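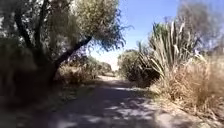

El camino de grava, con un árbol inclinado a la izquierda y una planta de hojas como espadas a la derecha.

Las plantas que viven junto a un camino de tierra

Un camino de tierra y grava parece un lugar seco y sin mucho interés. Sin embargo, en sus orillas viven plantas muy distintas, y cada una tiene su manera de aguantar el sol.

Empecemos por el suelo. La grava son piedras pequeñas. El agua de la lluvia se cuela entre ellas y baja deprisa. Además, los pies y las ruedas aprietan la tierra, y a las raíces les cuesta entrar. Por eso crece más hierba en los bordes que en el centro.

Ahora, las hojas. Muchos árboles de lugares secos tienen hojas pequeñas y estrechas. Una hoja pequeña pierde menos agua que una grande. Algunas son de color verde grisáceo, un tono que ayuda a devolver parte de la luz.

Otras plantas tienen hojas largas y duras que salen todas de la base y se abren como un abanico. Dentro llevan fibras, que son hilos muy resistentes. Con fibras de plantas así se han hecho cuerdas y cestas. Las hojas viejas se secan y se quedan pálidas, pero tardan en caerse. 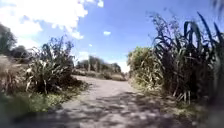
Ebbe Torvik cuenta que de pequeño intentó romper con las manos una hoja de esas y no pudo – solo consiguió abrirla a lo largo, en tiras. Tiene sentido: las fibras van de la base a la punta, y la hoja se separa siguiendo esa dirección.

También hay plantas altas parecidas a las cañas. Algunas echan arriba una especie de pluma llena de semillas. Las semillas pesan poquísimo y el viento se las lleva lejos.

¿Y las manchas oscuras del suelo? Son sombras. La luz pasa por los huecos que hay entre las hojas y dibuja puntos claros en la tierra. Si sopla el viento, los dibujos se mueven.

Para probar en casa: pon una hoja grande y otra pequeña sobre un plato, al sol, y míralas al día siguiente. Anota cuál se ha arrugado más. Usa hojas que ya estén en el suelo – no hace falta arrancarlas.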